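Right, I promised a few of you I'd write up what we've been doing with the grasp planner this month, so settle in with a cup of tea, it's a longish one.

The short version is that Durar (our planner, named after nothing in particular, Tekle Berhe just liked the sound of it) was very good at getting the gripper near things and rather poor at deciding when it was near enough. Lovely smooth approach, then a sort of dither at the end.

I'd blamed the controller for weeks. Poor Hagos Dinsa rewrote the velocity limits twice on my say-so, and was very gracious when I came back and said sorry, I think it's my end after all.

What set me straight was Ayantu Negussie asking which frame the wrist camera pose was logged in. I said "tool frame, obviously" and then went and checked – and it was the flange frame. It had been the flange frame since December.

So every depth point was being shifted by a small fixed offset before the planner saw it. Small enough that big chunky objects still worked, and quite enough to make a mess of anything narrow.

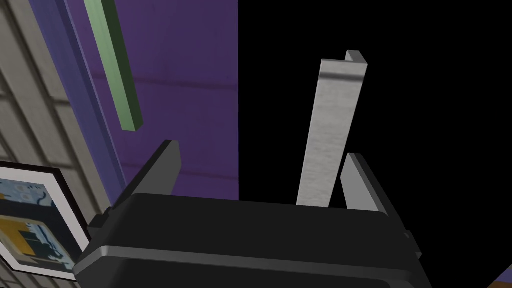 Narrow things are where it really shows, you see, as the planner scores a grasp by how evenly the two fingers would close, and if the target has slid sideways in its head then the even grasp and the right grasp are in different places. It would pick one, replan, and pick the other.

The fix was 4 lines. The test that makes sure I can't do it again was a good deal longer, and Lamisi Akolgo has kindly hooked it into the nightly run, so now 2,000 simulated approaches get checked while we're all asleep.

We also made the planner stick with a grasp for 10 control ticks before it's allowed to change its mind. I was a bit sniffy about that one, it felt like a plaster over the problem, but Keabetswe Sithole talked me round and the motion is much calmer with it in.

Still on the list: the collision margins near walls are too generous, and the replay viewer falls over if you scrub backwards too quickly. If anyone has a viewer they're fond of, do tell me, I'd be very glad of a recommendation!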